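# Chapter 4: Listening to the Sky

Most of what is known about the universe has arrived here as light. Only a narrow band of that light can be seen with the eye. This chapter is concerned with radio waves, the longest wavelengths in the spectrum, and with the instruments that collect them. Students should have finished the exercises on frequency and wavelength before they begin.

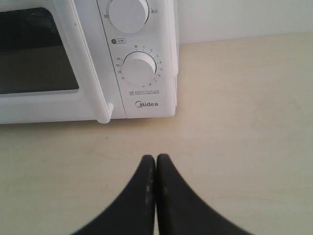 Radio astronomy depends on very weak signals. By the time waves from a distant galaxy reach the ground, the energy they carry is far smaller than that given off by ordinary household equipment. A microwave oven with a viewing window and two round knobs, such as many students will have in the kitchen at home, works at a frequency close to those used by some telescopes. Observatories therefore place strict limits on the appliances that may be used on site.

The Kilcombe array, which is used as a case study throughout the chapter, was built in a shallow valley for this reason. The surrounding hills block much of the interference from nearby towns. Its director, Njål Moen, has described the choice of site as the most important decision made in the life of the project.

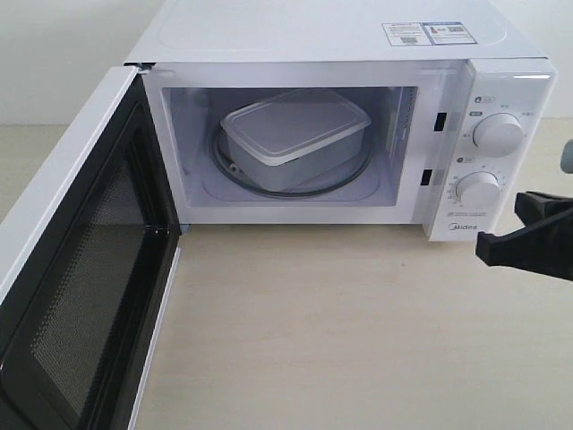
A single dish has limited resolving power. To see finer detail, astronomers combine the signals from dishes placed far apart, a method known as interferometry. The distance between two dishes is called the baseline. The longest baseline at Kilcombe is 1232 metres, and the worked problems in Section 2 use this value.

By the end of the chapter, students should be able to:

- explain why radio telescopes are larger than optical telescopes
- calculate the resolution of a pair of dishes from wavelength and baseline
- identify common sources of interference 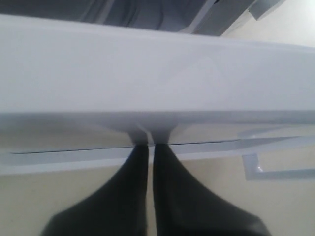
Section 1 reviews the electromagnetic spectrum and the parts of it that pass through the atmosphere. The observing notes at the end of that section were prepared by Ngan-ling Kwok and Wen-hsiung Tang, and are reprinted in their original form. Units are metric throughout, and frequencies are given in megahertz unless otherwise stated.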